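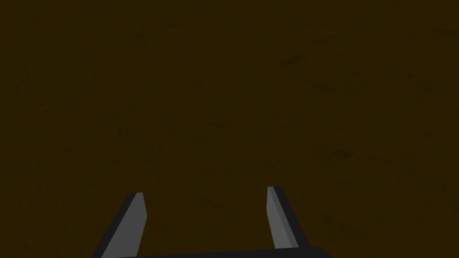 4.2 Learning when to look away

Our second set of experiments asks how much a wrist view is worth when it holds almost no information. Most grasping policies are trained on views full of objects, and we were curious what happens in the long stretches of an episode where the gripper faces a bare surface. The answer surprised all of us!

Figure 3. Simulated wrist view with the gripper open over a mottled brown surface and no object in view. We call views of this kind "blank."

We trained two policies in simulation, with the same network and the same demonstrations. The baseline treats every wrist view alike. The second, which we call Cellik, adds a small gate that scores each view and lowers its weight when there is little in it to act on. The gate has no labels of its own and learns only from the action loss. Each policy was then run for 300 episodes, with the target placed outside the starting wrist view.

Cellik completed 262 of its 300 episodes. More exciting to us is how it searched. The baseline tended to drift toward darker patches in the surface texture, as if a smudge might be something to pick up, and often closed its fingers there. Cellik mostly kept the fingers open and moved on until a target came into view. We had hoped for a modest gain in search time and had not expected the false grasps to drop so clearly.

The gate is also cheap. It adds 2 layers to the encoder, and we trained it with 8 random seeds without changing any other setting. All of the seeds learned to turn the wrist view down over bare surface, though two did so much later in training than the rest. We return to those two in Section 5, where we vary the contrast of the surface texture.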